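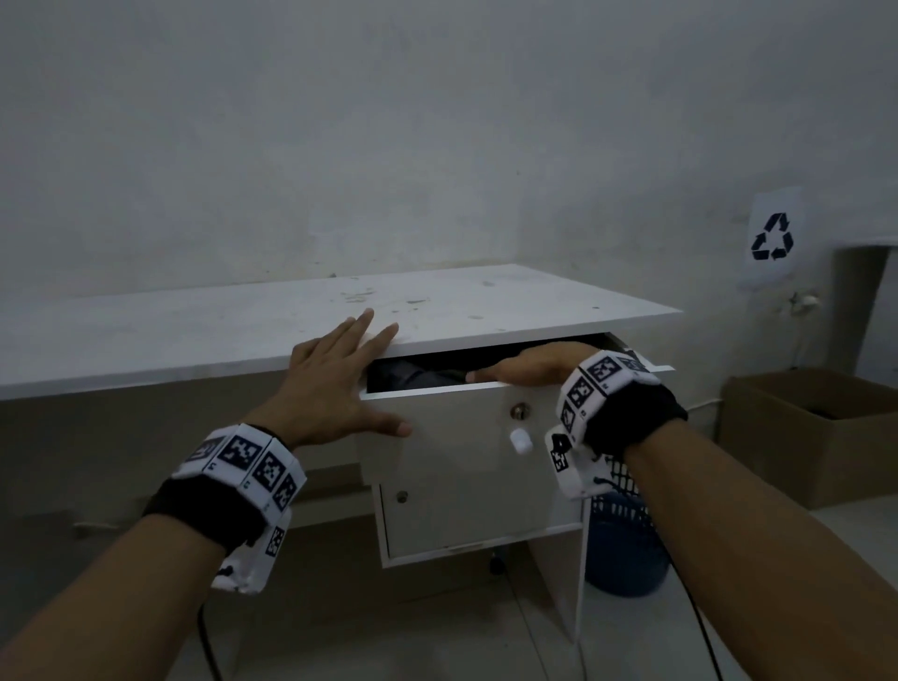

Arken releases wrist-tracking software for two-handed drawer and door tasks

7 November 2019

Arken has released the first public version of Drevon, a set of software tools that turns recordings of people's hands at work into motion data a two-armed robot can be trained on. The package covers calibration, wrist tracking, clean-up and export, and is free to download for research use. A paid licence covers commercial work.

The tools were written alongside a study of ordinary furniture: drawers, cupboard doors and lids. Arken chose furniture as the starting point after its earlier planning software, Lastard, did well at picking up loose objects but poorly at anything fixed to a hinge or a runner.

"A cup goes wherever you take it," said Halyna Lysenko, who leads the perception team at Arken. "A drawer has one direction it wants to move in, and if your pull is off by a few degrees you feel it bind. People correct for that without thinking. We wanted the correction in the data."

How the tracking works

The person making a recording wears a band on each wrist. Each band carries several flat panels printed with square black-and-white markers, set at different angles around the strap so that some are likely to face a camera as the arm turns. Drevon finds the markers in the camera picture, works out the position and tilt of each panel, and combines them into a single estimate for the wrist.

The panels sit in fixed positions relative to each other on the band, and the software relies on this. When only one marker is in view, the pose of the whole band can still be worked out, although the result is less certain. Drevon stores that uncertainty with every sample and passes it on to whatever uses the data next.

Small square markers seen nearly face-on are a known source of trouble. Two different tilts can produce almost the same picture, and a simple tracker will flip between them from one sample to the next. Earlier builds of Drevon dealt with this by smoothing, which hid the flips but also rounded off quick movements of the hand. The released version keeps both possible answers open for a short time and picks the one that agrees with the other panels and with the previous motion.

A drawer under a desktop is an awkward case for any camera looking from above. Fingers go over the top of the drawer front and out of sight, and the hand and forearm can hide the markers on the band. Drevon does not try to guess hidden finger positions. It records the wrist, marks the fingers as unseen, and leaves the grip to be worked out at a later stage from the shape of the drawer front and the way the wrist moves.

The supporting hand

One change made during the study concerns the hand that is not doing the pulling. In the first version of the labelling scheme, each recording had one active hand, and the other was logged as idle unless it was holding something. That worked for picking and placing. With furniture it threw away useful information, as a hand resting on a desktop or pressed against a drawer front was being filed in the same way as a hand hanging at the person's side.

The scheme now has a separate label for a hand that is in contact and staying put. The planner treats it as a constraint: the second arm must reach and hold a contact before the first arm begins its pull, and must not let go until the pull has finished or been abandoned.

Arken tested the effect on a two-armed research robot using the Younis controller, which the company has supplied to laboratories since last year. The same set of drawer and door tasks was run under both schemes, with 80 attempts for each. With the old labels the robot completed 55 of them. With the new ones it completed 73. Most of the remaining failures came from the gripper slipping off a thin edge, which the labels do nothing to help.

Lysenko said the figures should be read with some care. "It is one robot and one room's worth of furniture. We are fairly sure the direction is right. We would not promise the same gain on somebody else's kitchen."

From recording to robot

The data set released with the tools contains 686 recordings. Of these, 324 use both hands for the main part of the task. Each comes with camera calibration, wrist tracks for the left and right sides, contact labels and a short written description of the task.

The recordings are supplied in raw and cleaned forms. The team decided on this in July, after two outside testers asked to see how much the clean-up stage was changing the motion. In most recordings the difference is small. It is larger where the markers were hidden for long stretches, and those sections are flagged so that they can be left out of training.

Moving a human wrist path on to a robot arm is handled by a separate module. It does not copy the path point by point. A person's elbow and shoulder have a range that most robot arms lack, and a path that is comfortable for one can take the other close to its joint limits. The module keeps the parts of the motion close to a contact almost unchanged and is free to replan the approach before it and the retreat after it. Users can set how close counts as close. The default is deliberately cautious and can make the robot look slow.

During the pull itself, the Younis controller allows the arm to give way slightly sideways while holding its course along the drawer's direction of travel. The first estimate of that direction comes from the human recordings. The controller then adjusts it using the forces measured at the wrist, so a drawer with a sticking runner does not need a recording of its own.

If the force rises above a set limit, the robot stops and eases back before trying again. After a second stop it gives up and reports the drawer as stuck. It makes no attempt to tell a locked drawer from a jammed one in this release - both are reported in the same way.

Checking tools

Drevon includes a viewer that plays a recording next to the tracked wrist positions and the contact labels. It was written for the team's own use and still shows it in places, with terse menus and few keyboard shortcuts explained. It does make it easy to find the moment at which a track drifts, and a corrected label can be saved directly from the viewer without running the full clean-up again.

A second tool checks the calibration of a wrist band before recording starts. The wearer turns each wrist slowly in front of the camera, and the software compares the measured positions of the panels with those on file for that band. A panel that has shifted on its strap will show up as a mismatch. Arken recommends running the check at the start of each session and again whenever a band has been taken off and put back on.

The marker patterns can be printed from files in the package. Users who want to build their own bands will need to measure the panel positions themselves, and a guide to doing so is included. It assumes a flat, rigid backing for each marker and warns that paper fixed straight to fabric will bend too much to give a usable tilt.

Known limits

The release notes list several faults that have not been fixed. Tracking degrades in low light, where the edges of the squares become harder to find. Fast twisting movements of the wrist can still cause a gap in the track. The two bands must use different sets of markers, and the software gives an unhelpful error if they do not.

Contact labels are made partly by hand. The software proposes the start and end of each contact, and a person confirms or moves them. Arken says this takes longer than the recording itself, and that reducing it is the main job for the next version. A trial that used small pressure sensors on the fingertips was dropped because wearers changed the way they gripped.

Drevon runs on Linux only. It works with any robot for which the user can supply a standard arm description, although the force-based part of the drawer module has been tested only with Younis. Existing Lastard users can import the cleaned recordings directly, but will need to update their planner first in order to read the new contact label.

The next set of recordings will cover sliding doors and lids that need to be held open by one hand while the other reaches inside. Arken has not given a date for it.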